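Betreff: Re: Untertiteldatei für »Pletonville«, Fassung für die Freiluftvorführung

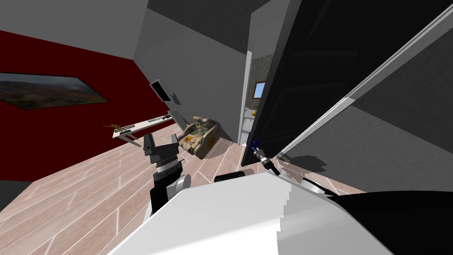

Hallo zusammen,

ich habe die Datei aus der letzten Rundmail komplett gegen die Kinofassung laufen lassen. Kurzfassung: inhaltlich brauchbar, im Timing nicht. Antworten zu den einzelnen Punkten stehen unter den Zitaten.

Ruan Steyn schrieb am 2025-03-24:

> Die Untertitel für »Pletonville« stammen aus der Fernsehfassung. Ich
> habe sie auf die DCP-Laufzeit gestreckt, am Anfang und am Ende passt
> es. Dazwischen habe ich nur Stichproben gemacht.

Das Strecken allein reicht nicht. Die Fernsehfassung läuft mit 25 Bildern pro Sekunde, das DCP mit 24, der Faktor ist also richtig gewählt. In der Fernsehfassung fehlt aber am Ende der dritten Rolle ein Teil der Hafenszene, und im Ausgleich ist der Abspann länger. Deshalb stimmen Anfang und Ende, während der Versatz in der Mitte auf bis zu sieben Sekunden anwächst. Mein Vorschlag wäre, die Datei an der Schnittstelle zu teilen und beide Hälften getrennt zu verschieben. Die fehlenden Dialogzeilen müssen neu übersetzt werden. Es handelt sich um ein Gespräch zwischen dem Lotsen und seiner Schwester, überwiegend kurze Sätze.

> Insgesamt sind es rund 700 Einträge. Bei manchen ist die Standzeit
> sehr kurz, das war im Fernsehen wohl so gewollt.

Gewollt vielleicht, lesbar ist es trotzdem nicht. Auf der Leinwand im Freien kommt hinzu, dass die hinteren Reihen weit weg sitzen und der Kontrast in der ersten Viertelstunde noch schwach ist. Ich würde zu kurze Einträge mit dem folgenden zusammenlegen, sofern kein Sprecherwechsel dazwischenliegt. Bei Sprecherwechsel bitte zwei Zeilen mit Gedankenstrich am Zeilenanfang und keine Kursivsetzung. Kursiv bleibt für die Stimme aus dem Funkgerät reserviert.

> Zur Schrift: Trundanow hatte im Vorjahr Gelb verlangt. Gilt das
> noch?

Nein. Trundanow hat für Juli ein neues technisches Merkblatt verschickt, dort steht Weiß mit schwarzer Kontur, Schriftgröße 60 in deren Vorlage. Gelb war eine Notlösung für den alten Projektor. Bitte die Vorlage unverändert übernehmen, auch den Abstand zum unteren Bildrand. »Pletonville« ist in 1,85 gedreht, es gibt also keinen schwarzen Balken, in den man ausweichen könnte.

> Die Liedtexte habe ich weggelassen.

Das halte ich für einen Fehler. Das Lied im Tanzsaal wiederholt fast wörtlich, was der Vater im ersten Akt sagt, und ohne Übersetzung versteht man die Schlussszene nur zur Hälfte. Die erste Strophe und der Refrain beim ersten Durchgang genügen. Bei den Wiederholungen kann der Untertitel entfallen.

Beim Vorfilm »Amen« ist die Lage einfacher. Er hat kaum Dialog, und die Liste von Smits ist sauber auf Timecode gesetzt. Zwei Dinge sind mir aufgefallen:

- Die Umlaute sind in der gelieferten Datei beschädigt. Sie wurde als Latin-1 gespeichert und als UTF-8 geöffnet. Bitte aus der Originaldatei neu exportieren und keinesfalls von Hand reparieren.
- Der Titel wird im Bild eingeblendet und zusätzlich untertitelt. Der Eintrag kann gelöscht werden.

Offen ist noch, ob wir die Untertitel ins DCP einbetten oder getrennt mitlaufen lassen. Eingebettet wäre mir lieber – der Server in Trundanow hat voriges Jahr beim Nachladen der Schrift gehakt, und vor Ort lässt sich das kaum beheben. Dafür brauchen wir allerdings eine Ergänzungsfassung zum bestehenden DCP, und Smits muss sie freigeben. Ruan, fragst du dort nach, wie lange die Freigabe dauert?

Die geteilte Fassung mit korrigiertem Versatz lege ich als Version 3 ins gemeinsame Verzeichnis. Bitte ab dann nur noch daran arbeiten und die älteren Dateien nicht mehr anfassen. Wer die Hafenszene übersetzen möchte, meldet sich am besten hier über die Liste, dann schicke ich die Dialogliste mit den Zeiten.

Gruß
Henrike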